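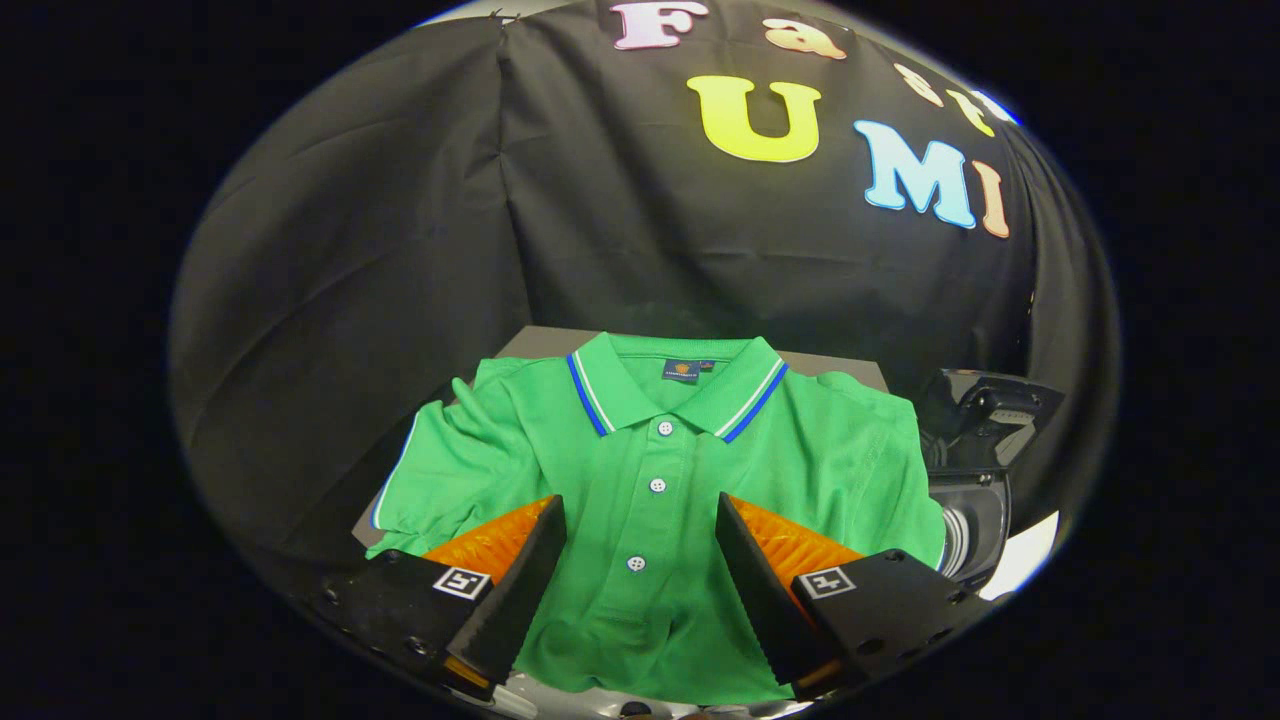

폴딩 보드 위의 초록색 폴로. 왼쪽 소매만 접어 넣은 단계.

폴로셔츠 접는 법 정리. 티셔츠와 다른 점은 칼라, 플래킷, 소매단 세 군데뿐인데 대부분 이 세 군데에서 모양이 무너진다. 순서대로 적는다.

1/ 보드. 회색 직사각형 판을 쓴다. 보드의 용도는 폭을 고정하는 것 하나다. 손대중으로 접으면 장마다 폭이 달라지고, 쌓았을 때 가장 넓은 장의 가장자리가 먼저 처진다. 서랍 폭을 먼저 재고 그 절반보다 조금 좁은 판을 고르면 두 줄로 들어간다.

2/ 방향. 검색하면 나오는 방법은 거의 다 앞판을 아래로 두고 시작한다. 나는 소매까지는 앞판을 위로 둔 채 접는다. 플래킷이 보여야 중심선을 맞출 수 있다. 단추 세 개가 자다. 맨 위와 맨 아래 단추를 이은 선이 보드의 세로 중심과 겹치면 된다. 가운데 단추가 살짝 옆으로 나가는 건 원단이 밀린 것이니 손바닥으로 펴면 돌아온다.

3/ 단추. 맨 위까지 다 잠그는 사람과 하나도 안 잠그는 사람이 있다. 맨 위 하나만 잠그는 쪽을 권한다. 칼라 벌어짐은 거의 그 단추 하나가 결정한다. 다 잠그면 플래킷이 당겨져서 세로 주름이 생기는 옷이 있다.

4/ 칼라. 보드 반대편, 몸에서 먼 쪽으로 둔다. 이 옷처럼 칼라 끝에 배색 줄이 들어간 것은 좌우 대칭을 보기가 쉽다. 파란 줄과 그 안쪽 흰 줄이 양쪽에서 같은 각도로 내려오면 정렬된 것이다. 무지 칼라는 기준이 없어서 깃 끝에서 플래킷까지 거리를 양쪽 다 봐야 한다.

5/ 라벨. 목 뒤 안쪽 라벨은 앞판을 위로 둔 상태에서 보인다. 라벨 옆에 작은 태그가 하나 더 달린 옷은 태그가 목선 밖으로 빠져나오기 쉽다. 접기 전에 안으로 밀어 넣는다. 쌓은 뒤에는 손이 안 들어간다.

6/ 왼쪽 소매. 몸판 위로 접어 넣는다. 소매단이 몸판 가장자리와 나란하면 된다. 파란색과 흰색 줄이 소매단에도 있으면 그 줄을 옆선에 맞춘다. 오른쪽은 그 다음에 같은 식으로. 양쪽을 동시에 잡으면 중심이 움직인다.

7/ 주름. 니트 조직이라 어깨 쪽에 잔주름이 잡힌다. 다림질까지 할 일은 아니고, 소매를 접은 직후 어깨에서 밑단 방향으로 한 번 쓸어내리면 된다. 가로로 쓸면 플래킷이 다시 틀어진다.

8/ 뒤집기. 소매 두 개를 접고 나서 보드째 뒤집는다. 옆선을 보드 모서리에 맞춰 넘기고, 밑단을 칼라 쪽으로 올려 반으로 접은 다음 보드를 뺀다. 밑단은 칼라 바로 아래에서 멈춘다. 칼라까지 덮으면 그 부분만 두꺼워져서 위에 올린 옷이 기운다.

9/ 보관. 세워서 꽂는 경우 반으로 한 번 더 접게 되는데, 폴로는 칼라 심이 있어서 접힌 자리가 위로 뜬다. 눕혀 쌓는 쪽이 낫다. 한 단에 7장까지. 그 이상은 맨 아래 칼라가 눌려서 입을 때 다시 세워야 한다.

10/ 색 순서. 계절 옷장을 정리할 때 나는 진한 색을 아래에 둔다. 기술적인 근거는 없고 찾기 편해서다. 칼라 배색이 있는 옷은 칼라만 보이게 쌓아도 구분이 된다.

추가. 보드를 어디서 샀냐는 질문이 와서 적는다. Pirnura 것이고 모델명은 지워져서 모르겠다. 두꺼운 골판지를 잘라 써도 기능은 같다. 단, 모서리는 둥글게 자를 것. 각진 모서리는 뺄 때 니트 올에 걸린다.

추가 2. Treasa Quinlan 님이 긴소매 폴로는 어떻게 하냐고 물었다. 6번에서 소매를 몸판 위로 넘긴 다음 팔꿈치에서 꺾어 밑단 쪽으로 내린다. 두 소매가 가운데서 겹치지 않게 한다. 겹치면 한가운데가 솟는다. 나머지는 동일.

추가 3. 8번 정정. 보드를 빼고 나서 반으로 접는 게 맞지 않냐는 지적이 있었다. 얇은 원단이면 그쪽이 맞다. 두꺼운 피케는 보드를 넣은 채 접어야 접힌 선이 곧게 나온다. 집에 있는 폴로가 대부분 피케라 그 기준으로 썼다.

11월에 니트류 넣을 때 스웨터 편을 따로 올린다. 그쪽은 보드를 안 쓴다.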